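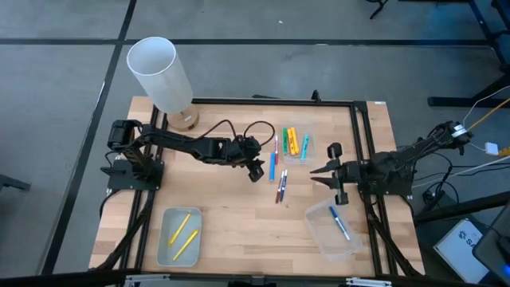 Samer Yammine had the keys to the old dairy co-operative at Vakimdale for two winters before he let anyone paint a wall. The heating had to be dealt with first, he told the shire, and then the wiring, and he saw no sense in putting colour on plaster that an electrician would be cutting open by May.

The building is now one of four shared studios operating in the Gunn district under the regional makers' program, and the first to reach the end of its initial lease. Its record has been watched closely by neighbouring councils, several of which hold disused halls, depots and packing sheds of a similar age and have yet to decide what should be done with them.

The terms at Vakimdale are modest. A member pays $44 a week for bench space, a locker and the use of the common equipment, and may come and go at any hour. Casual users are admitted on Sunday afternoons. Of the 454 people who have held a membership since the doors opened, the greater part live within half an hour's drive, and many had previously worked from a garage or a kitchen table.

Affordability was the argument put to ratepayers, but the program's recent review gives equal weight to proximity. Members reported taking on work they would once have declined, often after a conversation with the person at the next bench. A bookbinder and a saddler now share a leather order from Sillach. Two printmakers have taken a stall together at the Pulteo market, where neither could previously justify the fee.

The review is less comfortable on the matter of upkeep. Insurance has risen in each year of operation, and the roof over the former cool room requires replacement. An annual maintenance allowance of $2000, set when the lease was drawn up, was exhausted in the first quarter of last year – chiefly on guttering. The shire has since agreed to meet structural costs directly, an arrangement that will be tested when the lease is renewed.

Noise has also required attention. Residents of the lane behind the building objected to late use of the saws, and a curfew of 8 pm now applies to powered cutting tools. Hand work continues through the night. The doors to the loading dock, which rattled in a westerly, have been rehung.

Ansel Lindgren, who drafted the review, recommends that any new studio open with no more than half its benches let, so that working habits may settle before the place fills. He further recommends that councils resist the temptation to furnish such places fully at the outset. At Vakimdale, the members chose their own shelving, and have moved it twice.

Applications for the next intake close at the end of the month. The waiting list stands at 200.

Comments

Margie T
We had a hall like this at Sillach and it was sold for a house. Wish someone had done a review then.

dockside_pete
8 pm is still too late in winter if you have little kids. Otherwise good neighbours.

R. Holloway
Does the weekly fee include the kiln or is that extra? The shire website doesn't say.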